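Galindo opens suturing course

14 shares | 3 comments

The Galindo training center has added a suturing course for surgical staff, starting in January. It has 2 parts: needle handling and thread control under tension. Places are limited to 627, and the fee is $900.

Fine suture thread and metal-jawed instruments at the tissue:

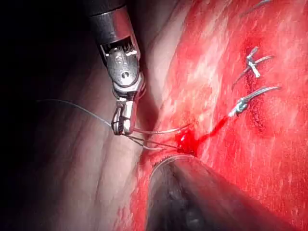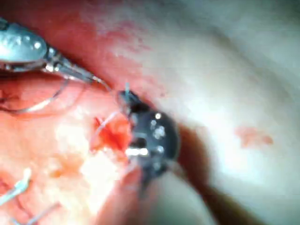
How long does each part take?
Each part takes 3 weeks, with a skills check at the end.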